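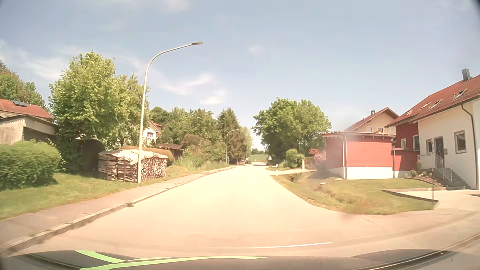 Ridstead's garden club says its new pollinator count proves the town is turning into a haven for butterflies. The club logged 1,397 sightings over the summer, up from 286 the year before, and wants more money for seed. Last year's count ran for 3 days, though, and this year's ran for 11 weeks, which makes the comparison close to useless. Most streets still look the way they did, with a strip of mown grass beside the sidewalk and a clipped-looking green hedge, and neither offers a swallowtail much to eat.

Judit Illés, who organized the count, called the increase "very encouraging." Asked whether one butterfly could have been logged several times in an afternoon, she said it was possible.

The club will ask the town for a second round of planting in December. It has not said which flowers it would buy, or who would water them.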